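Visit report: assistive technology open day, Holtville

The Clisside rehabilitation center opened its test rooms to outside visitors on 21st March. I attended on behalf of our equipment loan service, which supplies reminder devices, grip aids and fall alarms to people with long-term movement conditions. These notes cover the parts of the day relevant to purchasing.

Access

The center is outside Holtville and has no direct bus. Visitors with limited mobility need a booked ride from the station, which takes 13 minutes. Parking is level and the main entrance has automatic doors. The path from the lower lot has a steeper grade than the site map suggests and should be avoided with a walker. 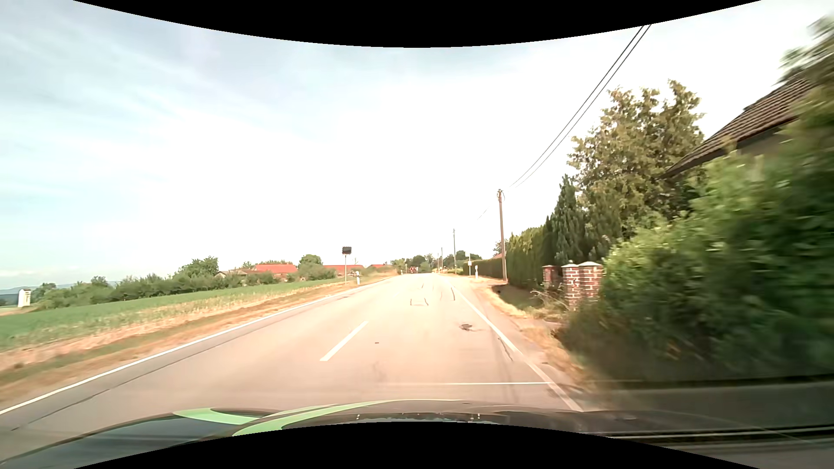 Two-lane road under a bright sky.

Registration was on paper. The form asked for dietary needs but not for hearing or vision needs, and the induction loop in the main room was switched off until the second talk.

Medication reminders

The first session dealt with the Bravo reminder unit, a tabletop dispenser with 26 compartments and a paired wrist alert. The unit gives a tone, then a vibration on the wrist, then a message to a named contact. The interval between steps can be set from the app only. Staff confirmed that a version with buttons on the dispenser is planned, with no release date.

We were allowed to fill and program a unit. Filling was simple. Programming took longer than the printed guide states, mainly due to the small time selector on the phone screen. A user with a hand tremor would probably need help at this step. The lid latch needs a firm pinch – the center has asked for a lever version, and I would support that request.

Battery life was given as 34 hours without wall power. The wrist alert is charged separately on a magnetic base.

Gait and balance room

The second session was in the gait room. The walkway has pressure sensors under the surface and reports step length, cadence and time on each foot. Results go to the physical therapist as a single-page summary. The software was updated in February and now flags hesitation at the start of walking, which the earlier release recorded as standing time.

The Holtetti cueing cane was shown on the same walkway. It projects a line on the floor ahead of the user. The line was easy to see indoors with the lights lowered and faint near the windows. No outdoor test was offered, so brightness in daylight remains an open question for our service.
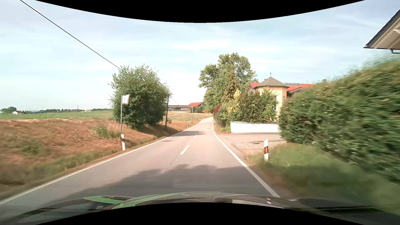 Costs and loan terms

The center lends devices for 6 weeks, with one extension. Cleaning between users is done on site. Replacement straps for the wrist alert are charged to the borrower, while the dispenser trays are not.

Follow-up

Request a Bravo unit on loan, with the large-print guide. Ask for the cane's light output figures and the price of spare tips. Check whether the gait summary can be exported in a format our records system accepts.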